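Verstead hand-held gripper kit: recording a bowl and tray task

Enero, October 5, 2026
Written by Marlene Quintana

The Verstead kit ships as a pair of hand-held grippers with one camera per tool. Steps below assume firmware 2.28 is installed and both tools are paired.

1. Set the table

Place a bowl on a plate, with a tray nearer the operator. Leave clear space around both.

2. Check the pads

Squeeze each gripper and confirm the pads meet evenly. Reglue any pad that has lifted.

3. Record the task

Start from the ready position. Grip the bowl by the rim and set it on the tray. Hold still for 2 seconds, then stop.

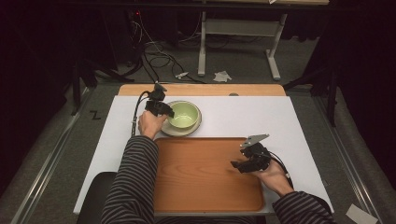 Bowl, tray and grippers during the task:
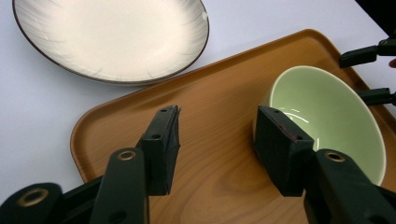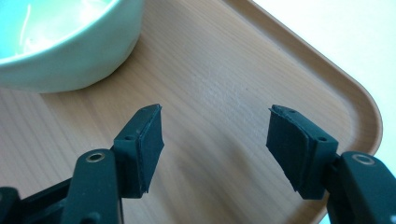
4. Review the take

Play the views side by side. Discard the take if the fingers leave the tool camera's view during a grip.

5. Export

Select all takes and choose Export. A batch of 100 took 641 seconds on our machine. Keep the originals until the export log reads Complete.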